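June 2021
Workshop notebook, Lumovthorpe bench

Limescale again. Went back over the April notes before writing this up, mostly to see whether I still believed them. I don't, much.

The claim we were given with the Alonel powder is that one rinse at the stated strength leaves no film on glazed ware or stainless, even with water as hard as ours. Aatos Seppälä ran it in April and wrote "clear, no residue" beside every piece. I asked him what he looked at them under and he said the window. It was a bright week, and window light straight on to white glaze will hide nearly anything. I don't doubt that he saw what he wrote down. I doubt the window.

The other trouble with April is that there was no plain water set. Everything had the powder. If the plates came out clear we have no idea whether they would have come out clear anyway, and the tap at Lumovthorpe is softer in spring than people think, or so the plumber tells me. I have not seen a figure for that either.

So, starting again. Powder made up at 6 g to the litre, as on the tub. Soak is 8 minutes, then one rinse, then drain in the rack without wiping. Wiping was allowed last time ("lightly") and I have struck it out. A tea towel will take off more scale than any powder, and if we let people wipe we are testing the towel. Second set gets exactly the same treatment in tap water only. Labels go underneath so that whoever scores them can't tell which is which.
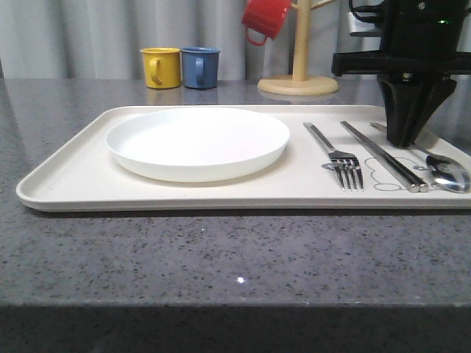 Plate and cutlery on the cream tray, granite worktop.

Scoring is by low lamp from the side, then a fingertip along the rim. I know the fingertip isn't science. It does pick up the gritty feel before the eye picks up the bloom, at least for me, and I would like to know if it does for Aatos as well. We should score separately and not talk until both sheets are in. Last time we stood side by side and agreed with each other, which was pleasant and told us very little.

Ponce sent over their own write-up, which says over 300 washes without visible scale. No word on whose water. No word on what counted as visible, or on whether the ware was dried by hand. I rang and was told the work was done at Floltbridge, where as far as I know they have had a softener on the main for years. If so the number is worth nothing to us. I've asked for the water report and will believe it when it turns up.

Result so far: 6 cycles done on both sets. I can see a slight bloom on the plain water plates and a slighter one on the powder plates, but I made up the baths myself and knew which rack was which when I looked, so I am not counting it. Kettle element looks the same as it did. Smell of the powder is unpleasant and hangs about in the sink.

To do:
Get Aatos to score blind, without seeing this page.
Descale the rack itself - it is shedding flakes and could be marking the ware.
Test strips for hardness, morning and afternoon draw. The old ones are out of date.
Chase Ponce for the water report.
Find out if plain vinegar does the same job for less. I suspect it does, but then I suspected that in April and didn't test it.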